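January 21, 2023
Zideten trial, notebook entry 6

Continuing with the Zideten evaluation package on the Franka arm. Side table mounting as before, living room layout, coffee table as the pick area, wicker basket as the place area. Task is toy clearing. Settings carried over from entry 5 except where noted.

What we are paying for, for anyone reading without the quote in hand: the planner license, the grasp library, the calibration routine, and remote support through Skokis. The arm is ours. License runs until April. The quote has a line called "domestic pack," and I still don't have a written list of what is in it.

Calibration. Ran the supplied routine twice. First run stopped at pose 9 with a timeout and no error code. Second run completed. The routine writes its result over the old file without keeping a copy, so I am now saving the file by hand before each run. Added to the defects list.

Grasp library. Plush goes through the "soft, irregular" profile, vehicles through "rigid, small." The soft profile closes slowly and stops on a force threshold, default 14 N. On plush the default holds. Lowered it in steps to see where the hold fails; values are in the spreadsheet, tab 3. Did not raise it. The profile also takes a lift height, and the default is low enough that a long-limbed toy can drag across whatever is next to it. Raised the lift by 100 mm for everything after the first block.

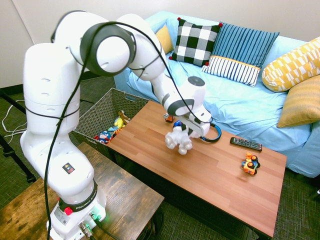 Block results. 100 attempts, mixed plush and vehicles, started from the console one at a time. 74 completed with the item in the basket. Of the failures, most were on vehicles. The planner prefers a grasp across the roof, and on the taller toy cars the fingers arrive too high and slide off. A side grasp works when I force it from the console, so the geometry is reachable and the ranking is at fault. The ranking weights are not exposed in this license tier.

Plush failures were of two kinds. One: the item was picked up but released on the basket rim. The place point is set to the center of the opening as the software estimates it, and the estimate moves when the basket is already full. Two: the segmentation merged a plush with a neighboring item and sent the gripper to the gap between them. Spacing the items out removes the second kind, which is no help to a customer.

Cable. The loop needs watching on wide reaches with the wrist turned. Slack at the upper joint is fine for the coffee table but would be short for anything past it. Ordered longer ties. Do not move the base until they are in.

Planning time. Median 200 ms for vehicles, longer for plush, with a few outliers that I suspect are the collision check against the couch. The couch is modeled as a single box. Replacing it with two boxes, seat and back, is on the list for tomorrow.
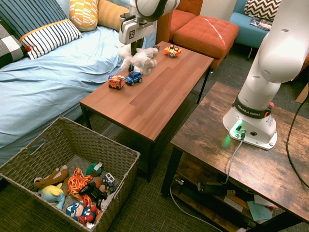 Gruvora wrote in under the shared copy of entry 5 that their own trial of the same package gave similar numbers on plush and worse on vehicles, and that the ranking weights can be reached in the higher tier but reset with every update. Their advice was to ask for the weights file in writing before renewing, and to run the vehicle block again after any update, even one described as cosmetic. They also asked whether we had tried the Nel fingertips, which have a softer pad and a longer reach.

Reply sent: not tried. The Nel set changes the tool offset, so it means a new calibration and a new baseline. I would do it after the couch model fix and not at the same time.

Open items
Written contents of the domestic pack, from Zideten.
Weights file and price of the higher tier, same request.
Timeout at pose 9, log sent to Skokis, no ticket number yet.
Couch as two boxes, then repeat the planning time measurement.
Place point: try a fixed point with the basket estimate switched off.
Copy tab 3 to the shared drive.

Arm parked and brakes on at end of session. Calibration file saved under today's entry number.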